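Chopping back shop-bought herbs – do you bother?

tristis_tom
Right, need to settle an argument. My sister reckons you should cut a supermarket basil down by half the minute you get it home. I've always left mine alone on the windowsill and picked leaves as I wanted them, and they always die, so I accept she may have a point. But half? It looks like vandalism. I've got one here from yesterday and the scissors in my other hand. Talk me into it or out of it.

moorhen
Out of it! Split it first. There isn't one plant in that pot, there are loads of seedlings jammed in together and they're all fighting over the same bit of compost. Tip it out, pull the rootball into four, pot each bit up in something decent and leave them be for a week. Then pinch the tops. If you cut AND split on the same day they sulk like anything.

Keerthana Acharya
I do it the other way round, moorhen. I cut first and split the same afternoon, because there's less leaf for the roots to keep going. Been doing it for years on a north-facing kitchen sill in a flat with no outside space at all, and I get from spring to September out of one pot most years. The cut-off bits go in a glass of water and half of those root as well, so you end up with more basil than any sane person can eat.

My actual problem is parsley, if I can butt in. It goes yellow from the bottom up however I water it. Anyone?

moorhen
Well, we'll have to differ on the cutting. I've lost too many doing both at once. Maybe my kitchen's colder than yours!

Parsley has a long root and hates a shallow pot. What's it in?

Keerthana Acharya
One of those little glazed things that came with a saucer. Ah. You may have answered it.

dripfeed
Can I put in a word for watering from underneath, because I think that's what kills most of them, never mind the scissors. Stand the pot in a bowl of water for 20 minutes, take it out, let it drain, and don't do it again until the pot feels light when you lift it. I used to give mine a splash every morning out of the washing-up jug (clean, before anyone starts) and the stems went black at the bottom every single time.

tristis_tom
A splash every morning is exactly what I do. Oh dear.

greyhen42
Bottom watering is fine but it isn't magic. I've watered from the top all my life, my mother did too, and we've never been short of basil. The trick is doing it in the morning and not on the leaves. What matters far more is light. A kitchen window in February is a miserable place for anything that comes from somewhere hot, and people buy them in February because that's when they're sick of stew. Buy one in May and you could water it with a hosepipe.

dripfeed
I'd like to see the hosepipe.

greyhen42
You're welcome round any time, bring a towel.

Winonholm
Agree with greyhen on light. We moved into a ground floor place with a great big hedge in front of the kitchen, and I couldn't keep so much as a pot of mint going, which I'd have said was impossible. In the end I bought a cheap clip-on lamp and ran it from breakfast to tea. Huge difference, the mint came back inside a fortnight and I had to start giving it away.

Mind you, a lot of it is air as well. Basil packed up against cold glass with the blind down behind it gets mouldy very quickly. I'm a bit fussy about this and I like anything round a plant to have holes in it if it can.

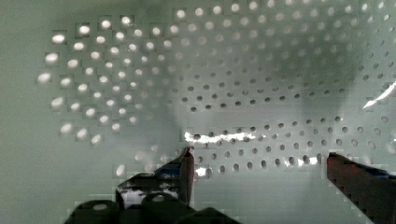
Plenty of holes, light coming through some of them.

You don't need to spend money, an old colander does very well as an outer pot. Just put a plate under it or you'll have a puddle.

moorhen
Colander, I love that. I've got one with a wobbly foot I've been meaning to chuck out.

khoury_k
Going to be the grump. Why not grow it from seed? A packet costs next to nothing and you get plants that have never been forced along in a hot glasshouse. I sow a pinch every three weeks from the end of March and there's always a pot coming on as the last one gives up. No splitting, no surgery, no lamps. You lot are running a hospital.

Keerthana Acharya
Because I want basil on my tomatoes tonight, Khoury, not in eight weeks!

khoury_k
Then buy the pot, eat the lot tonight and sow some seed tomorrow. That's my honest advice. They're grown to be eaten, they aren't really houseplants.

greyhen42
Hmm, I don't go along with that. I've got a rosemary by the back door that came out of a supermarket pot and it's nearly up to my waist. Thyme the same. The woody ones are a bargain if you get them outside. It's the soft ones that are trouble – basil, coriander, and don't get me started on dill.

dripfeed
Coriander is a lost cause. You look at it and it bolts.

khoury_k
Coriander hates being moved. Another one for seed, straight into the pot it's going to live in, and keep it cool. I'll stop now.

flornari
Been reading along and have to join in about the compost. When you split them, what is everyone using? I used some left over from the tomatoes and had those tiny black flies all over the kitchen within days. My other half has threatened to move out.

moorhen
Sciarid flies. Let the top dry right out between waterings and put a layer of grit on it. The yellow sticky cards help too but they're horrible to look at, and I always get my sleeve stuck to one.

dripfeed
And this is another reason to water from underneath, I'd just like to point out.

greyhen42
Yes all right, I'll give you the flies.

flornari
Thanks both, will get some grit at the weekend. Does it matter what sort?

moorhen
Horticultural, the small stuff. A centimetre deep is plenty.

tristis_tom
OK, update for those still awake. I split it into four like moorhen said, and then lost my nerve and cut only two of them like Keerthana said, so we'll have a proper contest. All four have been stood in the washing-up bowl for dripfeed. They look terrible. My sister has been round and says I've done it wrong, but she wouldn't say which part.

Keerthana Acharya
Oh brilliant, please label them! And put your cuttings in water, don't you dare bin them.

tristis_tom
Too late, they're in a pasta sauce.

khoury_k
Best thing anyone's done on this thread.

942 views · 5 shares
Last updated: March 2020
Contact us | Copyright the forum and its members | Back to top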